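Chapter 5
Products, Product Lines, and the Decision to Buy

Learning goals

After reading this chapter you should be able to
define a product in terms of the benefits a buyer receives
tell the difference between a product item, a product line, and a product mix
explain why firms add items to a line and why they remove them
read a simple product mix table

Opening case: Prostent narrows its line

Prostent began as a maker of folding camp stools. The stools were sold through hardware stores in the town of Gosselin, and for several years the company offered one model in one color. Sales were steady. When a regional chain, Clundonari, agreed to carry the stools, its buyers asked for more choice, and Prostent responded by adding sizes, fabrics, and frame finishes. Within a few seasons the catalog listed 174 separate items.

The larger catalog caused trouble in places the owners had not expected. The warehouse ran short of shelf space. Store employees could not remember which fabrics came in which sizes. Customers stood in front of the display, compared stools for a while, and left to think it over. When the company finally sorted its sales records, it found that 17 of the items brought in most of the revenue. Many of the others had not sold 500 units in their whole time on the market.

Prostent cut its line the following September. Some customers complained, and one store in Getau stopped carrying the brand. Total sales dipped and then recovered, and the cost of holding stock fell sharply. As you read the chapter, consider what information the company would have needed to make this decision earlier.

5.1 What is a product?

In everyday speech a product is a thing you can pick up and carry home. Marketers use the word more broadly. A product is anything offered to a market that satisfies a want or a need. It can be a physical good, a service, or a combination of the two. A haircut is a product. So is a bag of flour, a bus ride, or a checking account. 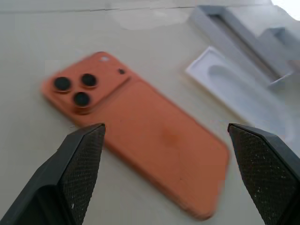 Most purchases combine several kinds of benefit. The core benefit is the basic problem the buyer wants to solve. A person who buys a drill wants holes in a wall, and a person who buys a train ticket wants to be in another city. The actual product includes the features, design, color, quality level, packaging, and brand name. The augmented product adds services such as delivery, a warranty, or help by telephone.

Two firms may offer the same core benefit and compete almost entirely on the other levels. This is common in mature markets, where buyers assume that every brand will do the basic job. A color or a longer warranty may then decide the sale.

5.2 Items, lines, and mixes

A product item is one specific version of a product that can be listed separately in a catalog. A large green stool and a small green stool are two items. A product line is a group of closely related items. All of Prostent's stools together form a line. The product mix is the full set of lines a firm sells.

The width of a mix is the number of lines it contains. The depth of a line is the number of versions offered within it. At the time of the opening case, Prostent had a very narrow mix and a very deep line. Clundonari, which sells tools, paint, garden supplies, and kitchen goods, has a wide mix, though several of its lines are shallow.

Key terms in this section: product item, product line, product mix, width, depth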